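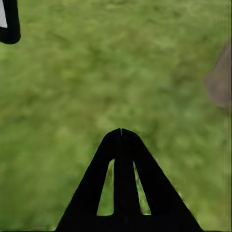 Preview still: grass, blurred toward the top.

Woslow Singing Show Performances

Version 2, updated Mon 13 May

Woslow is a table of televised singing contest performances, one row per performance. It covers two shows, Cikus and Kornska, from their first seasons through the finals that aired in February. The table holds 3,654 rows and 197 episodes. Group numbers and guest spots are left out.

Files

performances.csv – the main table
episodes.csv – air date, show, season, theme night
songs.csv – title, first release year, language
changes.txt – corrections since version 1

Columns in performances.csv

perf_id: integer, stable across versions
episode_id: joins to episodes.csv
singer_id: integer; stage names are not included
song_id: joins to songs.csv, empty if the song was never announced
slot: running order within the episode, starting at 1
length_s: seconds from first note to last, talk excluded
result: safe, bottom, out, won, or none

A result of none means the episode had no vote. It does not mean the value is missing. Missing results are left blank, and there are 70 of them, all from the first two seasons of Kornska.

How the data was put together

Running order and results were typed in from the broadcasts, then checked against the weekly recaps in the Campos listings archive. Where the two disagreed, the broadcast was kept. Song lengths were measured by hand to the nearest second. In 138 rows the broadcast joined a performance late, and length_s is a lower bound; these rows have late_join set to 1.

Known problems

Medleys are stored under the first song only.
Singers who came back in a later season get a new singer_id. A table linking the old and new ids is planned.
Cikus changed its voting rules midway through season four, so bottom does not mean the same thing before and after that point. Use the rule_set column in episodes.csv to split them.
Release years for folk songs are unreliable.

Loading

All files are UTF-8, comma separated, with a header row. Read song_id as text – some ids start with zero.

License

CC BY 4.0 for the tables. No audio, video or lyrics are included.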